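Print this page | E-mail this page
Filed under: How-To > Service Robots > Setup and Tuning
6/1/20 - by the Noreo workshop desk

Setting up the Redska two-arm kit for garment handling

The Redska is sold as a two-arm kit with a pair of five-axis wrists, a control box and a licence for the Punia motion software. It ships with a pick-and-place routine for rigid objects and nothing for cloth. This guide covers the changes needed to get it lifting, holding and regrasping clothing from a bed or similar soft surface. It assumes the arms are mounted, the emergency stop has been tested and Punia is already talking to both sides.

You will need the kit, a fitted sheet in a plain colour, a few garments you don't mind stretching, a 2 mm hex key and a free afternoon. The hands used here are jointed units fitted with the Kyriakidis adapter plate. The steps are the same for the stock grippers, except where noted.

1. Prepare the surface

Use a bed or padded bench with the sheet pulled tight. Punia separates cloth from background mostly by colour, and a patterned doona cover will give you false edges all day. Grey works well under bright garments. Under dark ones, switch to white.

Set the work height in the Surface tab. Enter the height of the compressed mattress, measured with your palm pressed flat, and add 30 mm of clearance for the first few runs. You can bring this down later. Pillows are not part of the surface model, so if one is staying on the bed, draw a raised zone over it and give it the same clearance.

2. Route the cables

Each wrist takes its cable from the side. Leave enough slack for the full lift plus a half turn, then move the arm by hand through its range with the drives off. The usual fault is a cable that clears everything on the way up and catches on the bed frame on the way back. Tie down at the base only. A tie at the forearm will work its way towards the joint.

3. Set the pinch

Open the hand profile and copy Rigid Default to a new profile called Cloth. Change three values:

Closing force: 39 per cent
Closing speed: slow
Contact stop: off

Contact stop has to be off on cloth. It reads the first brush against fabric as a completed grasp, and the hand closes on almost nothing. With it off, the fingers travel until they reach the force limit. On stock grippers, start lower and work up - the pads are harder and will mark knits.

4. Run a single-arm lift

Lay a garment loosely on the bed. Select the left arm, choose Lift and Hold, and pick a grasp point near a collar, waistband or other thick section. Gathered fabric holds far better than a single layer. Set the lift height to 82 cm for adult shirts and jackets. Long items will still trail on the bed at that height, and this is fine at the regrasp stage.
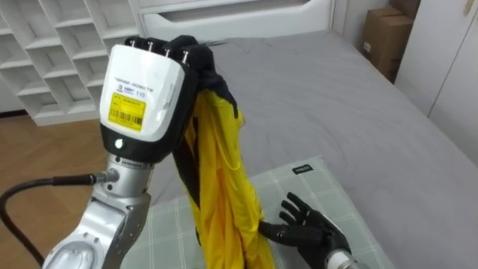
Reading time: 4 minutes

A good hold has the cloth bunched between the fingertips and the rest falling in long vertical folds. Two-tone garments are useful at this point, as contrasting trim makes it easy to follow an edge through the folds on the monitor. If the garment slides, raise the closing force in small steps. If it holds but swings, reduce the lift speed before touching anything else.

5. Bring in the second hand

Load the Cloth profile on the right arm as well. Under Coordination, set the left arm to Hold and the right arm to Approach. The right hand should come in open, from the side and below, with the thumb leading towards the fabric. Stop it short of contact on the first pass and check two things: that the wrist has room to rotate, and that the fingers are clear of the pillow or mattress.

If both are clear, allow the close. Punia will ask for a transfer mode. Choose Share, so that both hands keep hold. Release mode drops the left side as soon as the right reports force, and the force reading on thin fabric is not dependable enough for that.

6. Check for snags

Loose threads catch in finger joints. Look over the hands every few runs with the drives off and pull any strands out along the line of the joint. Scissors near the tendon covers are a bad idea. Check the fingertip screws with the hex key at the same time, particularly after denim or anything with a zip.

Known problems

Punia loses the garment when the two hands overlap from the viewpoint of the head camera. Moving the approach point outwards usually cures it.

The Cloth profile reverts to Rigid Default after a firmware update. Export a copy.

The manual gives the wrist rotation limit for the bare flange. With the Kyriakidis plate fitted the real limit is smaller, and the software does not know this. Enter it yourself under Limits - the plate's data sheet has the figure.

Is the kit suited to this work? For lifting and two-handed holding, yes, once the profile is set. Folding is another matter. The beta folding module was promised for August and we will cover it when we have run it on the same bench. Until then, expect to script each fold by hand, and keep the shirts simple.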